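**Open day at Vivden — did anybody else go?**

**tinsnips_42**
I went on 8th August with my brother-in-law. We waited a long time at the gate, and when we came in the big palletizing hall was already closed for visitors. I am a little disappointed. Was the rest worth it for you?

**Marrowbone**
Palletizer was the best part, sorry! They let us stand at the fence while it stacked flour sacks. The guide said it does 425 sacks an hour. My kids didn't want to leave.

**tinsnips_42**
Thank you, now I feel worse.

**hk_orla**
I only saw the talk by Yolanda Whitfield. Good speaker, but too many slides about Plullard and how they plan to grow until October. I wanted to see machines.

**kelpie**
Same here. 300 people in a room with one fan. I left after ten minutes and had a sausage.

**Lindenhof**
I want to defend the open day a little. Please excuse my English, it is my third language.

Most visitors went to the big hall, so they missed the small room behind the canteen, where Gunther Thiele showed the two-arm table from Valine. The task is to sort groceries with a tray in the middle. It does not sound like much, but for me it was the most interesting hour of the day. A flour sack is always the same sack. On this table you have small glass bottles, spice jars and a round container with a shiny black lid, and each one must be held differently.

I asked Mr. Thiele many questions and he was very patient. He told me that glass bottles lying on the side are the hardest, as they can roll away when the finger touches them. The view from the wrist helps with this, he said, but the fingers also hide a part of the table. 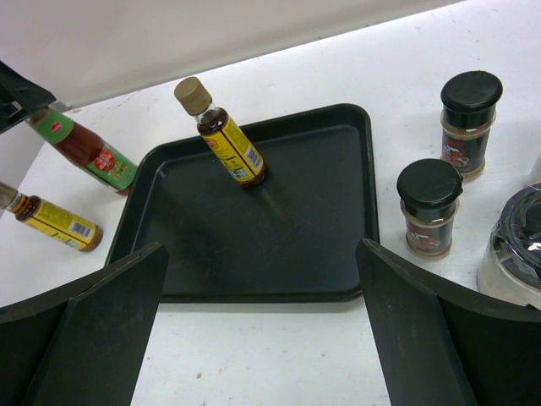
He also said that they repeated this task 3,216 times before the open day, and that he still would not promise a good result with a new kind of bottle. I liked this answer. At the Hwang stand nobody wanted to speak about failures.

**Marrowbone**
I looked in there for a minute. It was so slow! I could put all of that away before it picks up one jar.

**Lindenhof**
Yes, it is slow, I do not argue with this. But your palletizer cannot do it at all — it would need a new gripper and a new program for every shape.

**Marrowbone**
Nobody asks it to. It earns its money. Who pays for a robot that sorts little bottles?

**hk_orla**
Small shops that pack mixed orders, maybe? We do 500 boxes a week by hand at my work and all of them are different. I would pay for slow if it ran at night.

**Marrowbone**
Fair, but then you also pay for the broken bottles.

**tinsnips_42**
Lindenhof, did he say if the room can be visited another time?

**Lindenhof**
He said to write to the Vivden office and ask for the Valine table. I have not tried it yet. If you get an answer, please post it in this thread.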